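Ayer me pasé la tarde entera escribiendo sobres a mano y me dio por pensar en la letra. En la mía, sobre todo, que se ha estropeado una barbaridad. Eran 70 sobres para la invitación de mayo y hacia la mitad ya no se distinguía una ene de una uve. Pido perdón por adelantado al cartero de Driltanside (¡y a quien reciba el suyo tres portales más allá!).

Yo aprendí con cuadernos de dos rayas, de esos en los que la mayúscula tocaba arriba y la minúscula se quedaba abajo, muy formalita. Mi maestra nos hacía repetir la misma letra hasta llenar la página y luego pasaba con un lápiz rojo rodeando la mejor. Solo una por línea. Yo vivía para ese redondel. Mi hermano, que es zurdo, lo arrastraba todo con el canto de la mano y llegaba a casa gris hasta el codo.

Ruoxi Liang, que lleva el taller de caligrafía de los martes en Timerstead, me contó que casi todos los adultos que se apuntan llegan con la misma queja: escriben deprisa, se cansan y luego no entienden su propia lista de la compra. Ella los pone a empezar por las vocales, y despacio. La primera clase entera se va en la a, con rotulador gordo, sin palabras todavía. A mí me pareció un poco exagerado hasta que lo probé en casa y me salieron a redondas, a picudas y una que parecía un pez.
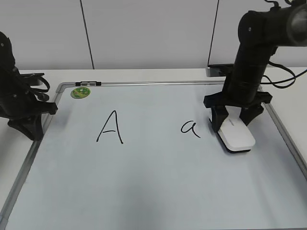 La A y la a, a rotulador sobre pizarra blanca.

Lo que más me ha servido es cambiar de tamaño. Escribir en grande obliga a mover el brazo desde el hombro, y cuando vuelves al papel la mano va más suelta. Miłosz Sikora, lector fiel de este boletín, me escribió para defender la pluma (usa una Çınar que heredó de su tía) y dice que con bolígrafo aprieta tanto que deja el dibujo marcado en las tres hojas siguientes. Yo sigo con mi bolígrafo azul de toda la vida, pero reconozco que me entró la curiosidad y ya he mirado un par de plumas.

Si os animáis, mandadme una frase escrita a mano, la que queráis, aunque sea la lista de la compra. Las iré enseñando en próximos números. Y si alguien tiene trucos para que los renglones no se le vayan cuesta arriba, por favor, que me los cuente, que los últimos sobres iban ya camino del sello.

También en este boletín
Sobres, sellos y otras manías
Cuadernos Skeker: el papel que no traspasa
Qué hago con las cartas viejas
Cartas de los lectores

Usamos cookies propias y de terceros para mejorar tu visita. Si sigues navegando, aceptas su uso. Aceptar | Más información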